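ホーム > 助成事業 > 活動報告 > 秋期中間報告
事業概要 活動報告 会計 お問い合わせ

「みんなの食卓」づくり事業 秋期中間報告
提出先:ブロセント地域助成基金 事務局御中
提出者:ルカリ食卓の会

1.今期のあらまし

11月は、この事業を始めてからいちばん手応えのあった月でした。助成金で食器をそろえ、季節の飾りも加え、食卓を囲む練習の会をようやく本格的に動かすことができました。会場のエデル集会室では、午前の部に最大60人(見学の保護者を含みます)をお迎えし、申込の紙が足りなくなって慌てて刷り増したほどです。うれしい悲鳴でした!

会の中身は申請書に書いたとおり、ごく素朴なものです。テーブルに皿とカップを置き、飾りを添え、席に着いて、終わったら自分で片づける。1回45分で、小さいお子さんも最後まで席にいられる長さに落ち着きました。当初はもう少し長く取る予定でしたが、初回のあとで保護者の皆さんと相談し、短くしています。

2.購入した食器と飾りについて

食器は軽さと色で選びました。カタログの段階では白一色の案もあったのですが、色がついているほうが「青緑のマグはお皿の向こうね」と声をかけやすく、並べる遊びがぐっと楽しくなります。淡い色どうしの組み合わせは予想以上に好評で、家でも同じ色をそろえたいという声をいただきました。

秋らしさを出したのは、白地にオレンジの筋が入った小さな飾りかぼちゃです。子どもの手にちょうどよい大きさで、皿の横に置くか、マグのそばに置くか、毎回ちがう食卓ができあがります。今期の配布資料の表紙もこのかぼちゃの絵にしました。

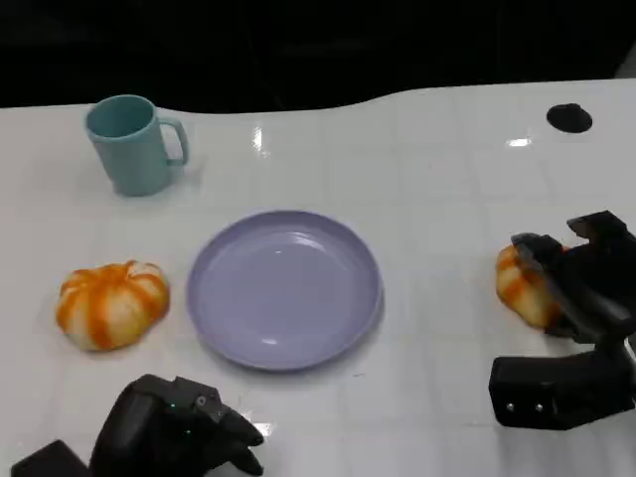
ラベンダー色の皿と淡い青緑のマグ、縞模様の飾りかぼちゃ

かぼちゃは食器と一緒に扱うので、会の前後に拭いてから箱に戻しています。保管箱はニステロの仕切り付きのものを購入し、皿、カップ、飾りを分けて入れられるようになりました。以前は大きな袋にまとめて入れていて、準備のたびに中身を全部出していたので、これは本当に助かっています。

会場の白いテーブルもよい選択でした。食器の色がはっきり見え、拭き残しもすぐわかります。つやのある面なので天井の明かりが映り込みますが、子どもたちはその光の上に皿を置きたがり、いつのまにか並べ方のきまりになっていました。

後半の会では、色数を増やした食卓にも取り組みました。淡い色の皿とマグに、オレンジのボウルと赤いカップが加わると、食卓の印象が一気に明るくなります。赤とオレンジは取り合いになるかと心配しましたが、「次はわたしが赤」と順番を決める子が出てきて、見ているこちらが感心しました。

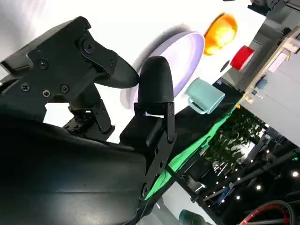 3.見えてきた課題

片づけの時間が押しがちです。並べるほうに夢中になり、終わりの5分前になってもまだボウルの位置を直している子がいます。来期は途中で一度声をかけ、片づけも遊びの一部として組み込むつもりです。

もう一つは飾りの入れ替えです。かぼちゃは秋のものなので、冬に向けて松ぼっくりか木の実を考えています。小さすぎるものは避け、皿と並べて見栄えのする大きさで探しているところです。

4.予算の執行状況

食器、飾り、保管箱の購入はすべて申請額の範囲内で終わりました。残額は冬の飾りと資料の印刷に充てます。領収書の写しは別添のとおりです。

5.来期の予定

エデル集会室での会を続けながら、近隣の2会場でも同じ食器を使って開く準備を進めています。箱ごと運べるようになったおかげで、出張開催の話が急に現実的になりました。冬の食卓がどんな色になるか、今から楽しみでなりません。基金の皆さまにもぜひ一度、会場で皿を並べていただければと思います。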